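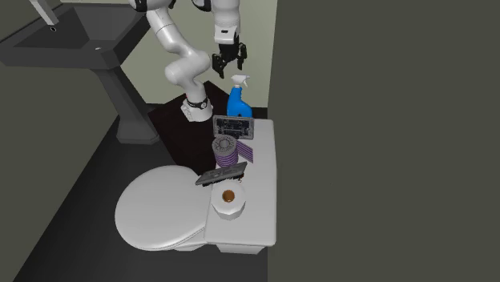

PENODIER HOUSEHOLD MANIPULATION PROGRAMME
EQUIPMENT AND BUDGET GROUP
Minutes of the meeting held on 19 February 2024, Farville site, ground floor meeting room

Present: project lead; simulation engineer; hardware engineer; purchasing officer; site safety officer (items 1 to 5); minute taker.
Apologies: finance business partner.

1. Minutes of the previous meeting

Agreed as a correct record, with one change. Under "Compute", the storage upgrade should be shown as deferred and not as declined.

2. Actions carried forward

2.1 The floor loading figure for the test room has been received from the building owner and is within the limit for a single fixed plinth. Closed.

2.2 Quotation for the second workstation: received from Šimkus, filed with purchasing. See item 4.

2.3 Power survey. Not complete. The electrician has checked the wall circuits but not the ceiling supply. Carried forward.

2.4 Spare fingertip pads. The purchasing officer reported that the order had been placed under the wrong cost code and will be moved at month end.

3. Arm and mounting

3.1 The group considered whether the physical arm should be bought before or after the simulation work on the bathroom layout is finished. The hardware engineer's view was that the lead time makes waiting unwise. The supplier, Karkska, has given a delivery time of 14 weeks from receipt of order, excluding the plinth. The simulation engineer had no objection to ordering now, provided the reach and payload class match the model in use.

3.2 Fixed plinth or mobile base. The mobile base was costed in the first draft of the plan and would take up most of the capital line. The group agreed to proceed with a fixed plinth for this financial year. The mobile base stays on the list as unfunded.

3.3 Plinth height was set at 700 mm in the draft specification. The simulation engineer asked for this to be left open until the reach study has been repeated with the base in more than one position. Agreed that the drawing goes to Karkska with an adjustable top plate and that the height is confirmed later.

3.4 The safety officer will not sign off the room until the guarding is shown on the drawing. A light curtain on the door side is acceptable in principle. An interlocked gate is preferred if the cost is similar.
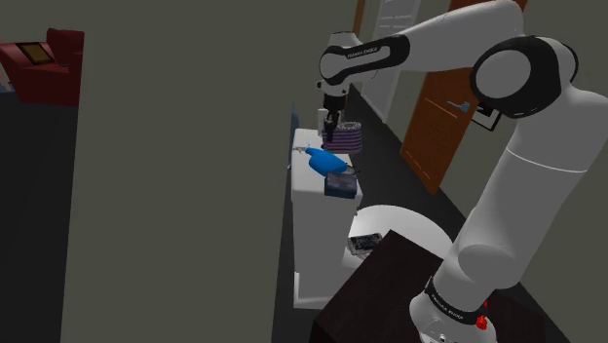
3.5 The reach study is the main technical input to the order. The present set of runs covers top-down approaches only, and the simulation engineer considers this too narrow a basis for choosing the wrist cable routing and the gripper stroke. On the narrow white cabinet the gripper comes in with its fingers pointing straight down, while the blue spray bottle is lying on its side in front of the purple striped item. A bottle in that position presents its body, neck and trigger at different widths, and the stroke has to suit all of them. Side approaches to be added to the study before the gripper line is released. The arm line is not affected.

3.6 Gripper. Two options are under review: the two-finger unit supplied with the arm, and a separately sourced unit with longer linkages. The second needs an adaptor flange and its own controller licence. The purchasing officer noted that the licence is annual and belongs in the operating budget. To be re-quoted on that basis.

4. Compute

4.1 The Šimkus quotation for the second workstation is within the approved line. It is valid until the end of April. Agreed to accept, with the standard warranty and without the on-site support option.

4.2 The simulation engineer reported that contact-heavy runs are the slowest part of the queue. Cluttered surfaces account for most of this, in particular where several objects are touching. A batch of 100 episodes can only be left to run overnight at present, and any failed batch costs a working day. The second workstation will be reserved for these runs.

4.3 Storage. No further spend this year. Logs from withdrawn runs are to be removed after review by the project lead.

5. Test props and fittings

5.1 The physical test room will need a toilet with a flat-topped cistern, a pedestal sink and a narrow cabinet. The hardware engineer proposed buying ordinary domestic items from a builders' merchant. Agreed. The cistern does not need to be plumbed in.

5.2 Small items (spray bottles, paper rolls, towels) to be bought in sets of 3 so that damaged ones can be replaced without changing the test. Purchase by card is permitted, receipts to the purchasing officer.

5.3 Spray bottles are to be filled with water only. Labels to be fitted before they enter the room. Safety officer to check.

5.4 The question of gripping an item with others close on both sides was raised. Finger thickness matters as much as stroke here, and the group asked for it to be recorded as a separate line in the gripper comparison. 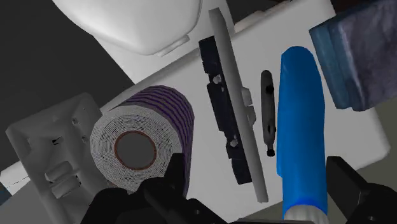 6. Budget position

6.1 Capital: the arm, plinth and second workstation can be met from the current allocation. Guarding can be met if the light curtain is chosen. If the interlocked gate is chosen, a transfer from the props line will be requested.

6.2 Operating: gripper licence to be added once quoted. Consumables unchanged.

6.3 The contingency line has not been used. Finance has asked whether it can be released. The group's position is that it should be held until the arm has been accepted on site.

7. Actions

Purchasing officer: place order for the arm with Karkska; accept the Šimkus quotation; obtain a revised gripper quotation with the licence shown separately.
Simulation engineer: add side approaches to the reach study; repeat with alternative base positions; confirm plinth height.
Hardware engineer: issue plinth drawing with adjustable top plate and guarding shown; list domestic fittings with dimensions; add finger thickness to the gripper comparison.
Safety officer: comment on the guarding drawing; check bottle labels.
Project lead: complete the power survey with the electrician; reply to finance on contingency.

8. Any other business

The Farville loading bay will be closed for resurfacing for part of April. Deliveries in that period must go to the side entrance, which has no ramp. Purchasing to inform suppliers.

9. Next meeting

Date to be circulated once the revised gripper quotation has been received.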